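Waklow Audio Forum > Records and Pressings > Ultholm "Buliteo" LP, mastering differences

granite_tone
I have compared the first pressing of Buliteo with the July repress. Same turntable, same cartridge, levels matched at 400 Hz. The repress has less energy below the kick drum and the vocal sits further forward. Side two is where it is easiest to hear, mainly on the title track. Has anyone else measured this?

fnkosi
I have both. The first pressing was 316 copies, cut from the band's own mixes. The repress was cut by Mohammadi from a new transfer. I hear a narrower drum image on the repress, but I don't hear a bass cut. Check your tracking force before blaming the lathe.

granite_tone
Tracking force is within spec and I ran each side 5 times. The difference repeats. Channel balance is fine on both copies.

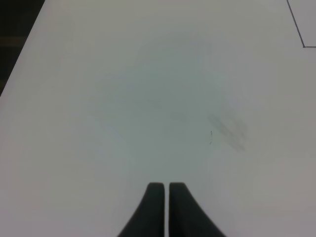 fnkosi
Repeatable on one copy each is still one copy each. Pressing variation can account for a lot of what you describe, especially toward the inner grooves. The title track is the last cut on side two.

lowshelf
Agree with Fatima Nkosi on the sample size, disagree on the bass. The low end on the repress is summed to mono higher up than on the original. The floor tom used to sit left of center and now it doesn't. You could hear that as a cut if the room has a null in the wrong place.

granite_tone
That would fit. I'll sum the needle drops to mono and compare again. If the bass matches after summing, I withdraw the EQ claim.
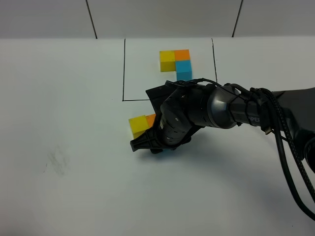 The vocal is a separate question. There is a lift near 2,000 Hz on the repress that shows up on every track on side one, so inner groove loss can't explain it. It makes the harmonies in the second chorus of the opener hard to separate from the slide guitar.

lowshelf
I like the lift. The original vocal was buried under the organ. Everybody complained about it when the record came out.

fnkosi
I didn't. The organ was the point of that mix.

granite_tone
Mono sums done. Bass is close on side one, still lower on the repress on side two. So we were each partly right. Does anyone have a second copy of the July pressing they could transfer flat?

lowshelf
Mine is still sealed. I can do side two tonight after 9 p.m.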